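Trokwood folding cell: your questions

Everything we get asked about looking after the two-arm cell at Lirerero, in no special order.

How often do the finger pads need changing?
Every 3,000 grips, or sooner if the grooves feel smooth under your thumb. Always swap both pads on a gripper. One fresh and one tired pad will drag the cloth sideways, and you'll spend all Tuesday blaming the software!

Do the wrist cameras need setting up again after a pad change?
Yes, but it's quick. Run the Ruchti check with the fingers open over cloth, then over bare table. We love this bit — you get to see the job from the gripper's side.

Three wrist views and one from the head camera:
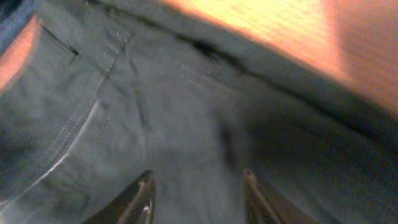
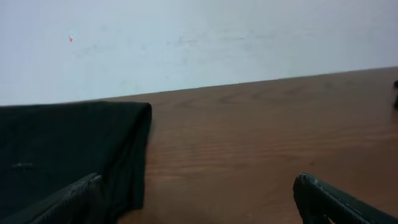
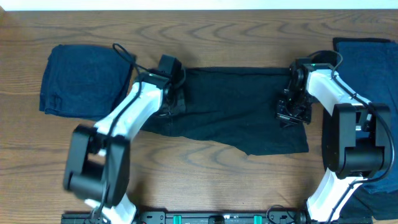
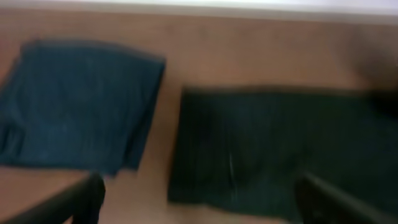

What score should I aim for?
98 or better on both arms. If one arm comes up short, clean its lens with a dry cloth and run the check again before you touch any settings.

Why does it struggle with dark fabric?
Folds are hard to pick out on black or navy. Turn the exposure up in Brollivura, 20 steps at most, and slow the wrist down so the picture stays sharp. It makes a lovely difference.

How should the cables sit?
In a loose loop above each gripper, then along the arm to the base. Move each arm through its full reach by hand — power off, please — and feel for any tugging.

Can I leave it running overnight?
Up to 24 hours, then let it rest and check the rail bolts. Ours like to creep loose on the left side.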